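Varkside water pressure to be reduced overnight from September

Households in Varkside will have lower mains pressure between 11pm and 5am from September, under a leakage control scheme confirmed by the district water office.
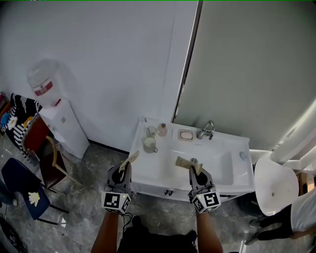

The change covers 2310 connections fed from the Te Moana reservoir. Pressure-reducing valves will be fitted at seven points on the network, the largest on the 325 mm main beneath Pukden Road. Daytime pressure will stay as it is.

Network engineer Beverley Tipoki said night flow readings had shown steady losses on the older pipework east of the railway. "Leakage rises with pressure, and demand at three in the morning is very low," she said. "We can turn it down at that hour and still meet the supply standard."

Basin and bath taps on upper floors may run more slowly during the reduced period. Homes with gravity-fed tanks should see no difference — the tanks will refill as normal, though over a longer time.

A further 156 properties on the ridge are excluded, as their pressure is already close to the minimum. They will be reviewed once a booster pump has been installed.

Residents who find that an electric shower or combination boiler cuts out at night can ask for a free pressure check. Digby Tautahi, who manages the metering team, said requests would be handled within seven working days.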